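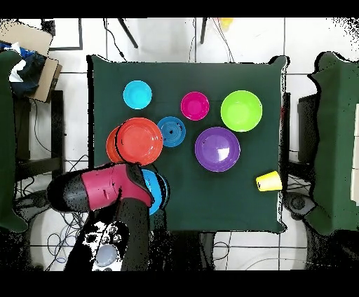

Last updated: August

Ornstead Senior Housing Listings: README

Welcome, and thank you for opening this file before opening the spreadsheet. My name is Rosalba Lo Presti, and I look after this collection of apartment listings for older renters in and near Ornstead. It began as a list I kept for my own aunt when she was ready to give up her house and the stairs that came with it, and it grew as friends of hers started calling me in the evenings to ask what I had found. I hope it saves you a few of those phone calls, or at least tells you which ones to make first!

What is in the collection

There are 360 rows in the main file, listings.csv, and each row is one apartment type in one building. A building with studios and one-bedrooms will therefore show up twice, and a building that also has two-bedrooms will show up three times. Please keep this in mind if you are adding things up, as it is very easy to end up with far more buildings than Ornstead has ever had.

The listings come from 13 property managers, including Takach Residential and Filali Homes, who between them look after most of the buildings downtown. Skillwood, the big complex past the river, has its own office and sends its own sheet, so its rows can look a little different from the others (more on that further down).

Files

listings.csv: the main table
buildings.csv: one row per building, with the address and office phone
waitlists.csv: whether each list was open or closed when I last asked
notes.txt: my own scribbles, tidied up as best I could

Columns in listings.csv

building_id: matches the same column in buildings.csv
unit_type: studio, one_bed or two_bed
min_age: the youngest age the building will accept for the head of household
rent_basis: "income" if the rent depends on what you earn, "flat" if everyone pays the same
heat_included, water_included, electric_included, trash_included: yes, no or unknown
elevator: yes, no or unknown
laundry: in_unit, on_floor, basement or none
pets: the manager's own wording, left just as it was sent to me
last_checked: the month I last spoke with the office

A blank is different from "unknown." A blank means I haven't asked yet, while "unknown" means I asked and the person on the phone wasn't sure either. I went back and forth on whether to keep the two apart, and in the end I decided it was kinder to the next person who has to pick up the phone.

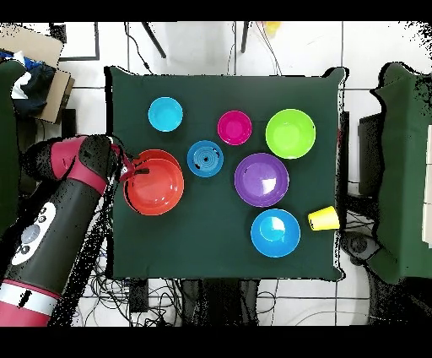 Known problems

The Skillwood rows list cable television as a utility, and I have moved that into notes.txt so the utility columns stay the same for every building. Their two-bedroom rows also had the laundry column filled in with the hours of the laundry room. I fixed the ones I spotted, but please write to me if you see a time of day where a place ought to be.

Six buildings changed managers while I was putting this version together. For those I kept the old building_id and put the new office phone in buildings.csv, so older copies of the table will still line up with this one.

Income limits are left out on purpose. They change, they depend on the size of the household, and I would hate for somebody to skip an application on account of an old number in my spreadsheet. Call the office and ask for the current limits, and ask too whether medical costs can be taken off your income before they do the figuring. My aunt's first application left hers out, and we had to send in a second one.

Waiting lists

An "open" list means the office was taking names. It says nothing at all about how long you might wait, and a few offices were very firm with me on that point.

Using and sharing

You are welcome to copy, print and pass along any of this, at a library desk or a kitchen table or anywhere else. Please leave the last_checked column in when you do. Corrections go to me, Rosalba, through the contact form on the project page, and it helps a great deal if you include the building_id along with the name.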